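4 Loading and logging a core section

4.1 Before you start

This section covers the work between taking a core section out of its transport box and saving the first facies log in Goller Strata. It assumes that the software has been installed as set out in section 2 and that the depth wheel has been calibrated as set out in section 3. If the depth wheel has been moved to another bench, calibrate it again before going on.

You will need:

The core section in its liner, with the cap marked TOP still on
The borehole sheet, with the drilled depth and the recovered length of each run
The Goller depth wheel and its lead
A grain size card and a colour chart
A hand lens
Dilute acid in a dropper bottle, if carbonate is to be recorded
A spray bottle of clean water

Note: The software records depth in metres below ground level, increasing downwards. Sheets from older boreholes may give depth from the rig floor or the casing top. Convert these first and write the correction used in the Datum field. The program does not convert them for you.

4.2 Opening a project

1. Start the program and choose Project, then New.

2. Type the borehole name exactly as it stands on the borehole sheet. The name is used to match core photographs, samples and wireline logs, and a stray space will stop the match.

3. Choose a lithology scheme. Two are supplied. Idine is the shorter one and suits siliciclastic successions. Trindovier has more carbonate and evaporite classes and takes longer to use.

4. Enter the top and base of the cored interval. A project can hold up to 1,042 m of core. For longer boreholes, open a second project and join the two at the reporting stage (section 9).

5. Press Create. The blank log appears, with depth on the left and empty tracks for lithology, grain size, structures, fossils and remarks.

Caution: The lithology scheme cannot be changed once the first bed has been saved. If you are not sure which one you need, log a metre or so in a trial project under each and compare them.

4.3 Laying out the core

1. Place the cradle on a level bench and lock both end stops.

2. Check the way-up marks on the liner. The arrows point to the top of the hole. If there are two lines along the liner, the red line is on the right when the top of the core is away from you.

3. Lower the section into the cradle with the top against the left-hand stop.

4. Remove the caps and keep them with the section. Do not swap caps between sections, even if one is cracked.

5. Lift off the upper half of the liner. If the core has been slabbed, turn the cut face upwards.

6. Fit broken pieces together where the breaks match. Where they do not match, leave a gap and put a foam spacer in it.

7. Wipe drilling mud from the cut face with a damp cloth, working across the core. Wiping along it drags clay over the sand beds and hides thin laminae.
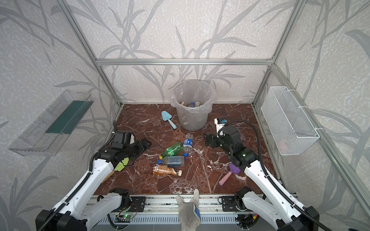 8. Spray the face lightly and wait a minute or two. Sedimentary structures show best as the surface begins to dry. Do not spray evaporites or swelling clays.

Caution: Weakly cemented sandstone can fall apart when the liner is opened. If loose grains are seen at the ends, leave the liner on, log through the cut window and tick the box marked Unopened.

4.4 Setting the depth

The drilled length of a run and the length of core recovered from it are seldom the same. The program needs to be told how to deal with the difference before any beds are entered.

1. Choose Core, then Add run.

2. Enter the drilled top, the drilled base and the recovered length from the borehole sheet.

3. Choose a rule for missing core:

Missing at base. All the loss is placed at the bottom of the run. This is the usual rule and the default.

Missing at top. Use this only when the sheet says that core was dropped and picked up on the next run.

Placed by hand. Use this where the gap can be seen, for example as a rubble zone between two sound pieces.

4. Set the depth wheel on the top edge of the core and press Zero.

5. Roll the wheel slowly to the base. The length on the screen should agree with the recovered length to within 5 mm for each metre. If it does not, clean the wheel, lay the pieces closer together and roll it again.

6. Press Accept.

Note: If the recovered length is greater than the drilled length, the core has probably swelled or taken in material from the run above. The program shows an amber bar beside the run. You can go on logging, but the bar stays until a remark has been entered.

4.5 Entering beds

Work from the base of the section upwards. The software will accept beds entered in either direction, but graded beds and erosive contacts are easier to judge in the order in which they were laid down.

1. Roll the wheel to the base of the first bed and press Mark.

2. Roll it to the top of the bed and press Mark again. A blank bed is drawn between the two marks.

3. Choose the lithology. The list shows the classes from the scheme you picked in 4.2.

4. Enter the grain size at the base and at the top. If the two differ, the bed is drawn with a sloping edge. Grain size is read from the card with the hand lens and should not be guessed from the feel of the core.

5. Choose the lower contact: sharp, erosive, gradational, bioturbated or not seen. Use Not seen wherever the contact falls in a gap or at the end of a run.

6. Add structures from the palette. Drag each symbol to its depth. Symbols for ripples and cross-bedding can be given a dip direction if the core is oriented. If it is not, leave the direction blank.

7. Type any remarks. Keep description apart from interpretation. "Mudstone, dark grey, with thin silt laminae" belongs in Remarks. "Prodelta" belongs in the Facies track, which is filled in later (section 6).

8. Press Save bed and carry on with the next one.

Beds thinner than the limit set under Options are not drawn one by one. Enter them together as an interbedded unit and give the share of each lithology. The limit can be changed at any time, but beds already saved are not redrawn until the log is closed and opened again.

4.6 Marking surfaces

A surface is held apart from the beds above and below it. Surfaces are used in section 7 to build correlation panels, so it is worth marking them while the core is still on the bench.

1. Roll the wheel to the surface and press Surface.

2. Choose what you can see: scour, burrowed firmground, rooted horizon, pebble lag, sudden change in grain size, or other.

3. Leave the Rank field at Unranked.

Caution: Do not rank a surface as a sequence boundary or a flooding surface from one core. A pebble lag may mark either, or may be no more than the floor of a channel. Rank can be added once neighbouring boreholes have been loaded. A rank given at this stage is carried into every panel that uses the borehole, and has to be removed from each panel separately.

4.7 Worked log supplied with the software

A finished log of the Nørgaard borehole is installed with the program. It is opened from Help, then Worked log, and is read-only. It holds 37 beds between 684 m and the base of the core, logged under the Idine scheme, with surfaces marked but unranked. New users may find it useful to have this open in a second window during their first session.

4.8 Saving and closing

1. Choose Core, then Check section. The program lists overlapping beds, depths without a bed and contacts left blank.

2. Correct each item, or press Leave as it is and type a remark.

3. Choose Project, then Save. A backup is written to the same folder, with the date added to the file name.

4. Put the upper half of the liner back and tape it in two places. Replace both caps, with TOP at the top.

5. Sign the borehole sheet against the section number.

Samples should not be cut until the section has been saved and photographed. If a sample has already been taken, enter the missing interval as Sampled and copy the sample number from the label in the box.

4.9 If something goes wrong

The wheel reads zero at all depths. The lead is loose, or the wheel has been paired with another project. Close any other open project and plug the lead in again.

The depth runs backwards. The core has been placed with its base at the left-hand stop. Turn the core round. Do not use Reverse depth, which is meant for imported logs only.

A bed will not save. The top and base marks are at the same depth, or the bed runs past the end of the run. Beds that cross from one run to the next are entered in two parts and joined with Edit, then Join.

Symbols are missing from the palette. The scheme file has been moved. Choose Options, then Schemes, and point the program to the folder where it is kept.

The log prints at the wrong scale. Set the page size before choosing the scale. Changing the page afterwards stretches the depth track to fit.

Section 5 deals with importing core photographs and fixing them to depth.

Text last revised 30/12/2023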